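Rüdiger Ostermann
2025-11-04

A thread on mugs, trays and marble, for anyone whose kitchen counter has also become a place where cups go to retire.

I own too many mugs. I know this because the cupboard door in my flat in Daltport has stopped closing, and has now moved on to opening by itself at night.

The usual advice is to get rid of some. I tried in October. I put four in a box for the charity shop, and by the weekend I'd taken three of them back out to make tea. The fourth had a chip in it and the charity shop didn't want it either.

So, trays. The theory is that a mug on a counter is mess and a mug on a tray is a tea station. Same mug. I resisted this for years on principle and I'm sorry to report that it works.

Tray rules, learned the slow way: a raised rim, rounded corners you can get a cloth into, and small enough that you can't start keeping post on it.

My first one came from Kourkoulas and was enormous. Within a fortnight it held two chargers, a lemon and a letter from the water company. There was no room for a mug.

Colour: I used to say white. Then I saw lavender against brown marble and had to sit down for a bit. It shouldn't work. It looks like something a very confident aunt would do.

On marble itself: lovely, and it hides crumbs so well that you stop believing in them. With all that veining you could lose a whole biscuit. Wipe it anyway. Run your palm over it first and you'll find out what you've been living with.

Lemon juice and real marble don't get on. Mine has a dull ring by the kettle from an evening of gin, which I tell visitors is a natural feature.

Plain mugs look better than funny ones, which is hard news for a man who owns the mugs I own. Black or grey, no slogans. A slogan gets 1000 readings and was good for two of them.

Leafy wallpaper behind the lot, if you can stand it. My sister calls it "dentist with ambitions". I've ordered 70 centimetres of it to try behind the bread bin.

Mugs, marble, leaves:

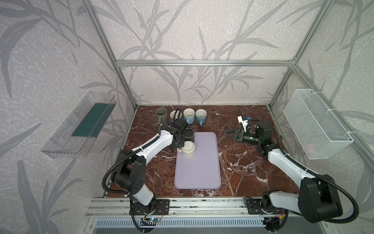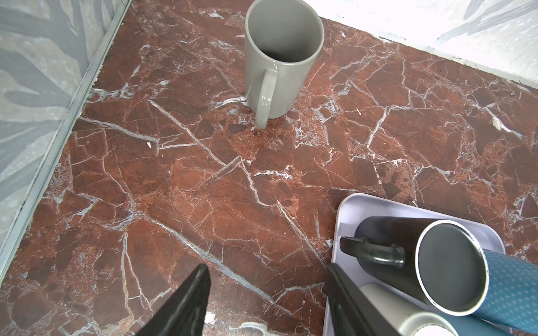 Do you store mugs the right way up or upside down?

Right way up if they get used daily, upside down if they sit for weeks and gather dust. Dry them properly before turning them over or they'll smell of cupboard.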